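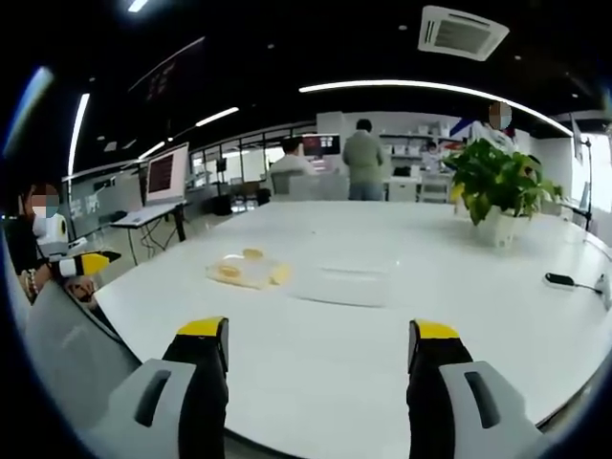 Zuletzt geändert: Samstag, 21. Dezember 2019

Plerach: Meldungen aus dem Privatleben von Fußballprofis

Inhalt

Plerach ist eine Sammlung von 801 deutschsprachigen Kurzmeldungen über das Privatleben von Fußballspielern: Hochzeiten, Trennungen, Umzüge, Geburten, Gerichtstermine. Spielberichte und Transfermeldungen sind nicht enthalten, außer wenn der Wechsel nur im Nebensatz vorkommt. Die Texte stammen aus dem Archiv des Onlinedienstes Fellthorpe, der seine Sportredaktion im Juli eingestellt hat.

Dateien

meldungen.csv — die Texte mit allen Angaben, UTF-8, Trennzeichen Semikolon
quellenangaben.csv — Formulierungen, mit denen eine Quelle eingeführt wird
aenderungen.txt — Liste der Korrekturen

Spalten in meldungen.csv

id: laufende Nummer, nach Löschungen nicht neu vergeben
datum: Tag der Veröffentlichung
titel: Überschrift, nach 70 Zeichen abgeschnitten
text: Wortlaut ohne Bildunterschriften, höchstens 3.000 Zeichen
thema: eines der Schlagwörter aus der Liste unten
quelle_typ: namentlich, anonym, Agentur, soziale Netzwerke, keine
bestaetigt: ja, nein, unklar
dementi: id der Meldung, in der widersprochen wird, sonst leer
sprache_orig: Sprache der Vorlage, falls übersetzt

Das sind 9 Spalten. In der vorigen Fassung fehlte sprache_orig, ältere Skripte müssen angepasst werden.

Schlagwörter: Ehe, Trennung, Familie, Wohnort, Justiz, Gesundheit, Geld, Sonstiges

Personennamen

Namen von Spielern und Angehörigen wurden durch Platzhalter ersetzt (SPIELER_A, PARTNERIN_A usw.). Die Ersetzung lief mit dem Werkzeug Dronis und wurde danach von Hand durchgesehen. Spitznamen können stehen geblieben sein — wer einen findet, meldet bitte die id. Vereinsnamen sind ebenfalls ersetzt.

Bekannte Mängel

Bei »bestaetigt« steht oft »unklar«, wenn sich die Meldung nur auf eine ungenannte Person aus dem Umfeld beruft. Der Wert sagt nichts darüber aus, ob die Geschichte stimmt.
Mehrere Meldungen sind Übersetzungen derselben Vorlage. Dubletten wurden nur bei gleichem Wortlaut entfernt.
Das Schlagwort Justiz umfasst Vorwürfe, laufende Verfahren und Urteile ohne weitere Trennung.

Nutzung

Nur für Forschung und Lehre. Die Weitergabe der Texte ist nicht gestattet, Auszüge in Arbeiten sind erlaubt. Versuche, die Platzhalter wieder aufzulösen, sind untersagt. Eine Teilmenge mit spanischen Vorlagen liegt unter dem Namen Paredes im selben Verzeichnis und hat eine eigene Beschreibung.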